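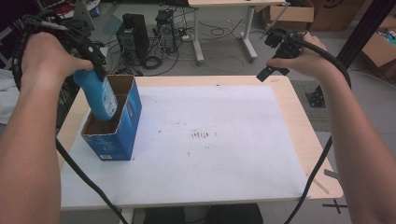 Ticket: Effluent ammonia creeping up at Kista plant, east train
Opened by: Joelle Nasrallah, operations, Kista
Status: Closed
Priority: High, dropped to Normal after the second week

First post - Joelle

Hi all, I'm opening this one myself because I've been staring at the same trend line for nine days and I'd like other people to stare at it with me.

Background for anyone at Ellel who hasn't had us on the phone before. Kista is a small extended aeration plant, two trains side by side, built for a town and one dairy that sends us its wash water after its own pretreatment. East and west trains get the same feed through a splitter box. We normally run ammonia under 1 mg/L out of both clarifiers and I hardly think about it. West is still doing that. East started drifting in March and this morning's grab was 6.8.

What I've already looked at, so you don't have to ask:

Dissolved oxygen reads 2.1 in east, steady as a rock. Mixed liquor solids are a bit lower than west but nothing scary. pH 7.0 to 7.2. Alkalinity in the effluent is 110, so we're not running out of it. Water temperature is the same in both tanks, which you'd expect. Sludge settles fine, maybe even a little better than usual. I had Hadi redo the ammonia test with a fresh reagent kit and a standard, and the standard came back where it should. So I believe the number, much as I'd rather not.

I've cut wasting on the east side in half for now. Any ideas very welcome!

Reply - Majdi Awad, Ellel process support

Hi Joelle, thanks for putting all of that in up front, it saves us a couple of days of back and forth.

My first guess would be something toxic to the nitrifiers, but with a shared feed I'd expect both trains to suffer. Is anything going into east that doesn't go into west? Filtrate, truck dumps, lab drains, a floor drain in the blower building, anything like that. And how sure are you about the split at the splitter box? Please measure it if you can. Don't trust the weir settings.

Also, what's your sludge age on each side, worked out from the actual waste volumes?

Majdi

Reply - Joelle

Okay, so the drains. I walked the drawings with Elias Dabbas this afternoon (he was here when the place was built and remembers every pipe they moved after the drawings were done). The press filtrate comes back ahead of the splitter, so both sides share it. The lab sink goes to the headworks. Blower building floor drain goes to the headworks too. Nothing goes to east alone, as far as either of us knows.

Splitter box: I did the bucket-and-staff-gauge thing on both weirs, before and after the dairy's afternoon slug. Before the slug it's near enough even. During the slug, east takes 54 percent. That's more than I'd like, but I can't see it taking ammonia from under 1 to almost 7.

Sludge age I get 19 days on west and 16 on east. East was about the same as west until the new waste valve went in, and I think we've been overshooting a bit since then. I've fixed the timer. Again, it's a little off, but 16 days at this temperature ought to nitrify just fine.

So I have two things slightly wrong and one result that is very wrong. Doesn't add up for me.

Reply - Majdi

Doesn't add up for me either. What's the DO probe, and when was it last checked against anything?

A reading that sits at 2.1 all day on a plant with a dairy slug in the afternoon makes me itchy. I'd expect to see at least a dip when the load arrives, even with the blower control chasing it. What does west do at the same hour?

Reply - Joelle

Ohhh. West dips to 1.4 and comes back up, every single afternoon. East doesn't move. I've been looking at that flat line and thinking what a nice stable tank I had.

The probe is an optical one. The cap was changed last fall, and the log says "cal OK" every month in three different people's handwriting. I asked Hadi Karam how he does the calibration and he does it right: out of the water, rinsed, wet towel, wait for it to settle. So I borrowed the portable meter and hung it next to the fixed probe.

Morning, before the slug: fixed 2.1, portable 1.7.
3:40 pm, middle of the slug: fixed 2.1, portable 0.3.

I read the portable three times and then took it over to west to make sure it hadn't gone funny. It agreed with the west probe to within a tenth.

So the tank is starving for a good part of the afternoon and the blower has no idea.

Reply - Rima Yammine, controls, Ellel

Jumping in since Majdi forwarded this. Could you do one quick thing for me? Lift the fixed probe out of the water and leave it hanging in air for ten minutes while you watch two places: the little display on the transmitter at the tank, and the SCADA screen. Tell me what each one does.

Reply - Joelle

Done. Transmitter at the tank went from 1.6 up to 8.9, just as you'd want. SCADA sat at 2.1 the whole time! I phoned Elias in the control room to be sure I wasn't looking at a frozen page on my phone, and he had 2.1 too.

So the probe is fine, the calibration is fine, and I owe three people an apology for what I was thinking about their handwriting.

Reply - Rima

Good, well, not good, but now we know where to look. The signal is getting lost between the transmitter and the controller, or the controller is ignoring it. Please check these in this order:

1. At the transmitter terminals, clip a milliamp meter in series. It should change when you lift the probe.
2. At the panel, same thing on the input terminals.
3. On the controller's analog input page, look at the raw counts and then the scaled value.
4. On that same page, see whether the channel says AUTO or SIM.

Put the blower in manual before you start, please, and somewhere generous. I don't want it reacting to you pulling wires.

Reply - Joelle

I should have started at the bottom of your list. Channel says SIM. Simulated value 2.1.

For completeness: milliamps move at the transmitter, milliamps move at the panel, and raw counts move too. The scaled value is just stuck on whatever somebody typed.

I looked back through the work orders and the Woltton people were here to put in the new waste valve and add its flow signal to the same input card. My guess is they put the neighboring channels in simulation so the blower wouldn't trip while they had the card out, and one didn't get put back. I'm not out for anyone's head, I'd have done the same thing with the card out. But there's no alarm and no color change on the screen when a channel's simulated, and that bothers me a lot.

I've set it back to AUTO. The reading dropped to 0.6 and the blower wound itself up so hard you could hear it from the parking lot.

Reply - Majdi

Lovely. Well, awful, but lovely. A few things to keep in mind while it recovers.

Nitrifiers grow slowly, so don't expect the ammonia to drop overnight. Leave the wasting cut back on east until it's under 2, then bring it up in small steps. Don't raise the DO setpoint much beyond 2.5 to try to hurry it along, you'll mostly just be buying electricity. And if you can move a little flow over to west during the slug, do it, but watch the west clarifier blanket.

If your permit has a monthly average you might want to run a few extra samples now. Check with whoever handles your reporting whether extras have to be included in the average before you take them.

Reply - Joelle

They do have to be included, I checked. We're taking them anyway, I'd like to know where we are.

Elias shimmed the east weir, so the split during the slug is now close to even. West blanket came up maybe half a foot in the afternoons and went back down by evening.

Numbers for east so far, all grabs at 8 am:

Day 1 after the fix: 6.5
Day 3: 5.9
Day 5: 4.2
Day 8: 2.6
Day 11: 1.3

Nitrite popped up a little around day 5 and made me nervous, then it went away again.

Reply - Rima

That looks like a healthy recovery. On the controls side I've got a small change ready for you. Any analog input in simulation will turn the value magenta on the overview page and raise a low priority alarm that comes back every two hours until it's cleared. I've also added a flatline check on both DO signals: if the value moves less than 0.05 in four hours, you get a callout.

I tested it on our bench setup but I'd like someone standing next to the blower when we load it. Thursday morning okay?

Reply - Joelle

Thursday's fine. Hadi will be at the blower and I'll be on the phone with you.

Reply - Joelle

Loaded it without any drama. And it found another one! The return sludge flow on west was also in SIM, sitting at a number so close to the real one that we'd never have spotted it. Hakim from the Woltton office has been told, in a friendly way, and he's adding a line to their sign-off sheet for simulated channels.

East was 0.8 this morning. Wasting is back up to three quarters of normal and I'll take it the rest of the way next week. We came in under the monthly average, with less room than I like.

Stuff I've changed on our end: the monthly probe check now includes writing down the transmitter reading and the SCADA reading side by side, in air and in the tank. The portable meter gets hung in each tank once a week, during the slug. Anyone who works on an input card has to walk through the channel page with one of us before they leave.

Majdi, you can close this one. Thanks to you and Rima both. The spare probe cap you sent is on the shelf unopened, do you want it back?

Reply - Majdi

Keep it, you'll need it by fall. Closing.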